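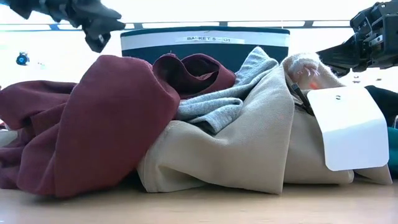

Clearing a snagged gripper on a two-arm laundry cell

A snag is the most common fault on a cell that picks clothes out of a pile, and most of the damage comes from how people clear it. The finger goes into a fold, the gripper closes, and the arm tries to lift more cloth than it can pull free. Thick garments bunched together are the usual cause. With something like the white finger plate pressed into that beige fabric, and the thin black rod-like part behind it in the folds, you have two parts that can hook on a loose thread or a seam. Frayed edges like the one on top of the beige piece should be trimmed before they go in the pile.

These steps are for the Herkodier controller with the Prondwood arm software, version 41 or later. Older versions don't have the hold mode used in step 3.

Step 1. Press the stop button. Do this even if the arm has already faulted. After a load fault (code 106) the faulted arm is held but the other one can still finish its last move.

Step 2. Wait for both arms to show as stopped on the status page. Keep your hands off the table until they do.

Step 3. Put the snagged arm in hold mode. Don't cut the motor power yet. An arm with no power will sag, and if the finger is still hooked the whole weight goes on the finger mount. We bent two mounts this way in December.

Step 4. Open the gripper from the jog page in small moves. Stop if the cloth moves along with the finger.

Step 5. Support the forearm with one hand and work the cloth off with the other. Pull the cloth toward the fingertip, never sideways. If a thread has gone around the finger, cut it with blunt-nosed scissors.

Step 6. Once the finger is free, jog the arm straight up until it is clear of the pile and the bin. Then cut the power and check the finger for play. Tighten the mount screws if it moves.

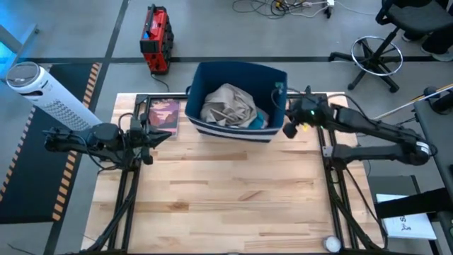
Step 7. Check the second arm too. If both grippers had hold of the same garment, the one that didn't fault may have slipped on its wrist joint. Send it to the home position at slow speed and compare the wrist reading with the one on your setup sheet. A difference of more than 2,000 encoder counts means you need to calibrate it again.

Step 8. Clear the fault and run one slow pick with a single T-shirt before you go back to a full pile.

If code 106 comes back with nothing in the gripper, the load limit is probably set too low. Ours came set to 1,070 on the Wihongi wrist and we left it there. Raising the limit will stop the faults, but it also lets the arm pull harder on a real snag. Check the cable at the wrist first. On the Hestton mount it can rub against the bracket and give the same code.

Last updated September 2018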